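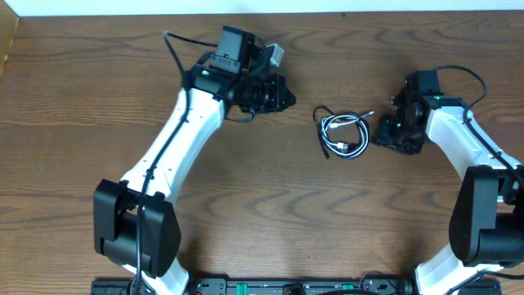

Why does wood have wavy lines in it?

The lines are layers the tree added while it was alive, and when a log gets sawn into boards, the saw slices through those layers and leaves stripes and waves.

Home | Animals | Plants | Weather | Ask Us
9 May 2020, by the Geltness Kids Desk
2 minute read

A tree grows just under its bark! In spring it grows fast and makes pale, soft wood. Later in the summer it slows down, and that wood comes out darker and harder. One pale band plus one dark band usually makes one year. Some oaks can live for hundreds of years, so imagine all those bands!
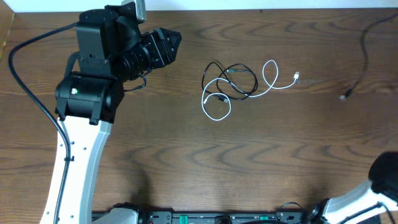 Cut straight across a trunk and the bands look like circles. Cut the long way and they stretch into streaks, loops and even pointy arches. If the trunk was bent or bumpy, the streaks wiggle too. (Knots are spots where a branch used to grow!)

Try it at home: roll two colors of clay into a fat swirl, then slice it one way and the other. What patterns do you get?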